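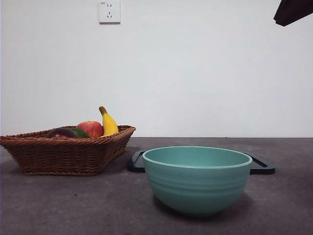
Attachment 1: counter with fruit basket and bowl, wall outlet behind

Ticket 272: Kitchen outlet loses power in the evening
Location: Illatcombe, second floor apartment
Opened by: Thaís Pimentel
Assigned to: Josué Frota
Status: Waiting for part

Thaís Pimentel, 7:40 p.m.
Good evening. I write about the outlet on the white wall of the kitchen, the one in the attachment. Since January it stops giving power in the evening, normally between 6 and 7. In the morning it works again and I have done nothing to it. The breaker in the panel does not go down. The ceiling light and the refrigerator stay on the whole time.

I have tried the following before opening the ticket:
- Another appliance in the same outlet (kettle, then a phone charger). Both dead.
- The same kettle in the hallway outlet. It works.
- Turning breaker 4 off and on again. No change.
- Waiting. Power came back at 6:15 the next morning.

I did not open the outlet because I am not allowed by the lease, and also I would not like to.

Josué Frota, 9:05 a.m.
Hello Thaís, thank you for the clear list. Can you tell me if the bathroom outlet is dead at the same time? In these apartments the two are often on one line. Please also look if there is an outlet with a small test button somewhere, maybe behind the washing machine.

Thaís Pimentel, 7:22 p.m.
I checked now, with the kitchen outlet dead. The bathroom outlet is also dead. I had not noticed it, as I use the bathroom one only for the hair dryer on Friday. Behind the washing machine there is an outlet with two buttons, TEST and RESET. I pressed RESET with a wooden spoon, as my arm is too short. It made a click but the button did not stay in. The name on the cover is Basier.

Josué Frota, 8:50 a.m.
Good, this explains most of it. The Basier outlet protects the other two. When it trips, they lose power and the breaker in the panel stays up. What I don't understand yet is why it comes back in the morning without anyone pressing the button. Does anything run on a timer in the evening?

Thaís Pimentel, 6:58 p.m.
The dehumidifier, yes. It is a Vastton and it starts at 6 p.m. and stops at midnight. It is connected to a power strip, and the power strip is connected to the lower half of the Basier outlet. I forgot to say it, excuse me. I thought it was connected to the other wall.

About the morning: I asked my roommate Nayara Lacerda and she says she presses the button before her shower. She thought everybody did this. So it does not come back alone. Please correct my first message.

Josué Frota, 8:31 a.m.
Corrected. Please do this test for two evenings: unplug the dehumidifier and the strip completely, press RESET, and leave the rest as usual. Write down the time if it trips.

Thaís Pimentel, 9:10 p.m.
First evening: no trip. Kettle used three times.

Thaís Pimentel, 9:45 p.m.
Second evening: no trip until 8:30. Then I connected the dehumidifier directly, without the strip, and it ran for 40 minutes with no problem. Then I put the strip back and it tripped in less than one minute. I repeated it once with the same result. The strip smells a little of burnt plastic near the switch.

Josué Frota, 8:15 a.m.
Do not use this strip again, please, also not in another room. I have visited at 11:30 with Ronaldo Barros (entry agreed by phone with Nayara). Findings:
- Strip: switch damaged, leaks to ground. Taken away.
- Basier outlet: trips correctly on our tester, but RESET is loose and has to be held. To be replaced.
- Kitchen outlet: tight, wired correctly, no marks of heat.
- Bathroom outlet: same.

Replacement outlet ordered from Queiroz. Until it arrives, the dehumidifier may be used directly in the hallway outlet.

Thaís Pimentel, 7:05 p.m.
Thank you both. One question: the hallway outlet is far from the damp wall. Is a normal extension cord permitted, if it is new?

Josué Frota, 8:40 a.m.
Yes, one cord, grounded, completely unrolled, and not under the rug. Ticket stays open until the part is mounted.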